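Two-arm cell on kitting bench: what happens to the packers' jobs and grading?

Posted in: Workplace and Shop Floor > Automation
Asked by Kevin Hegarty, 28th August
Tags: kitting, job grading, two-arm cell

We pack hardware kits for computer cases and small server chassis. Each kit is one carton with a shield plate, brackets, and whatever fasteners the order calls for. Six people do this by hand on two lines. Management has signed with Clidon for a two-arm cell on line 1, with a target of 2,000 cartons per shift. The quote says 3,000 but the floor manager at Destden, where we are a tenant, told us to ignore that.

What I want to know from people who have been through it:

- Does the cell take over the whole job or only the picking?
- Who clears faults, and is that treated as a packer task or a technician task for pay?
- Does the person at the station end up working at the robot's pace?

We have no union. The handbook has one line about "equipment changes" and it refers to pallet trucks. I have been asked to write up the packers' side before February.

4 replies hidden by filter. Showing 3.

Kevin Flanagan
Member

Depends on the vendor. Ask them for the staffing plan. We had one put in and it was fine after the first few weeks, apart from the noise of the compressor. Nobody lost hours that I know of.

Teresa Tierney
Moderator, accepted reply

I supervised a changeover like this at Prokport. Taking your points in order.

Whole job or picking. Ours picked and placed. It did not check. Flat pressed parts nest inside each other, and the gripper would now and then bring up two plates stuck together and put both in the carton. The cell counted that as one good pick. A person still had to look into every carton before sealing. On paper the packers went from packing to inspection, replenishment, and exception handling. Those are three tasks with different demands and they should be written down separately, with a time allowance for each. Ours were lumped together as "cell support" and the replenishment time was left out of the plan completely. It came to 50 minutes a shift per person.

Fault clearing. Get this settled before the cell is live. A packer standing next to a stopped arm will reset it whether or not anyone has said they may. If they are expected to do it, they need the training record, lockout authority at whatever level your site uses, and the grade that goes with it. If they are not expected to do it, the stop time has to be charged to maintenance and kept out of the line figures. Our first month had every stop booked against the line, and the packers' rate looked terrible.

Pace. Yes, unless there is a buffer. With cartons moving straight from the arms to the inspector, the inspector gets no slack at all. We put in a short gravity conveyor that held 12 cartons and complaints dropped. It cost very little next to the cell.

Two smaller items. Moving from standing to seated work changes the risk assessment, so have it redone. And find out who owns the part bins. Under the manual system each packer laid out their own bench and refilled when it suited them. With the cell, bin position is fixed and refilling is on a schedule, and the experienced people felt that more than anything else. One of ours, Kim, had run the same bench layout for years and was the fastest on the site. She trained the first operators and then asked to transfer to goods-in. I would plan for at least one of those.

Comments on this reply

Kevin Hegarty: Thanks. The nesting point is useful, our plates do the same thing. Did you get the grade?

Teresa Tierney: One step up, for those who took the lockout course. It was not backdated.

Tadhg Sheehan: "Exception handling" should have a cap in the job description. Ours grew every quarter.

Ultan Coughlan
Member

I agree with most of the above but would put layout first - it decides the rest. Draw the cell with people in it before you agree to any rate. The drawings we were given showed arms, tables, and bins, with no chair, no walkway, and no position for the person doing small work by hand. All of that was added afterward in whatever space was left, and the cable runs went in last of all.

Also ask how parts are presented. Bins on a shelf at picking height suit the arm. They may not suit the shortest person who has to refill them, and a full bin of brackets is a two-handed lift.

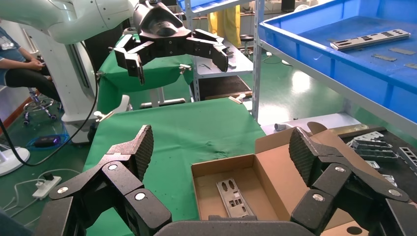

Kitting work splits by part type sooner than by headcount, so list your parts before you list your people. Mark each one as flat, nested, loose, or bagged, and note which hands it will pass through. The shield plate lying flat in the open carton would go on my list as a robot part with a visual check after it, while a heap of brackets like the one on the right stays a manual sort until someone proves otherwise. The seat at the far left is close enough to the arm's base that I would want the reach envelope marked on the floor before agreeing to any seated task there. Send the finished list to the vendor with your three points and ask for the answers in writing.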